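How I sort wrist camera episodes before training (and why I stopped skipping it)

I get asked about this a lot, so I finally wrote it down. If you train grasping policies from wrist camera footage, you probably have a folder full of episodes and a vague feeling that some of them are hurting you. I had 700 of them. After the sorting steps on this page I trained on 491, and the smaller set gave me a better policy on the mug task. Same network, same settings, same seed!

The basic idea comes from Vratislav Doležal, who wrote a short note on it for the Flondov workshop in December. He calls it view gating. You score each episode by how well the first view shows the things the arm might go for, and you hold back the low scorers. I've changed a few bits to suit my setup, and I run it all in Clutov, but any tool that lets you step through video will do.

Step 1. Pull the first still from every episode

Just the first one. I know it's tempting to grab ten and average them, but the start view is what the policy has to act on before it has moved at all, and averaging hides the bad ones. Save them small and give each one the same name as its episode (I didn't do this the first time and lost an evening to it).

Step 2. Mark the fingers once

Open any still and draw a mask over both gripper fingers. As long as the camera mount hasn't shifted and the fingers start at the same opening, that mask works for the whole batch. Then draw a second region for the gap between the fingertips, stretching up to the top of the picture. I call it the lane.
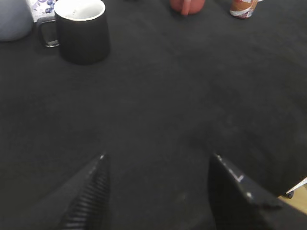 A start view with the objects far up and plain dark cloth between the fingertips.

Step 3. Score the objects

Every object gets 2 points if all of it is in view, 1 if it's partly cropped, and nothing if you can't tell what it is. In the view I've put in this page, the black mug earns full points. The red-orange thing near the top center only gets 1, even though it's pretty much in line with the gap, and so does the little can or cup over on the right. Don't be generous here – I was, and my scores came out useless.

Step 4. Pick a cutoff

Sort by score and look through the bottom of the list by eye. My cutoff landed where the target itself was cropped in most stills. Yours will be somewhere else, so please don't copy mine.

Step 5. Hold back, don't delete

Move the low scorers to their own folder. I went back later and rescued 17 of them by starting the episode a little further in, once the arm had tilted and the target was fully in view. You'll need to trim the action log to match, or your first few actions will belong to the wrong pictures. Ask me how I know.

One thing I haven't sorted out is dark objects on dark cloth. My auto labeler, Bokent, loses the bottom edge of a black mug on charcoal fabric all the time, so I still draw those boxes by hand. If you've got a trick for that, leave it in the comments and I'll add it to the page.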